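Help > Bathroom & Personal Care > Toothbrushes

Toothbrush care: frequently asked questions

How often should I replace a manual toothbrush?
Every three months, or earlier if the bristles splay. A brush started in August is due in November.

How do I clean the handle?
Rinse under warm tap water, no hotter than 40 degrees, then wipe lengthwise with a soft cloth. Dried toothpaste collects in ribbing and along the join between two colours of plastic. Soak the handle for 30 seconds before wiping if it has hardened.

Can it go in the dishwasher?
No. Heat can warp the neck and lift the outer layer.

Does handle shape matter?
Mostly for grip. A straight, slim handle turns easily in wet fingers. A swollen thumb section with raised rings above it gives a fixed point to hold - useful for children and for anyone with a weak grasp.
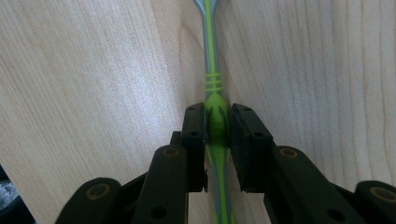 Hold the thick part between thumb and forefinger and keep the pressure light. If the bristles flatten against the teeth, ease off.

Where should it be stored?
Upright, uncovered, and apart from other brushes. Travel caps are for travel only - remove them on arrival.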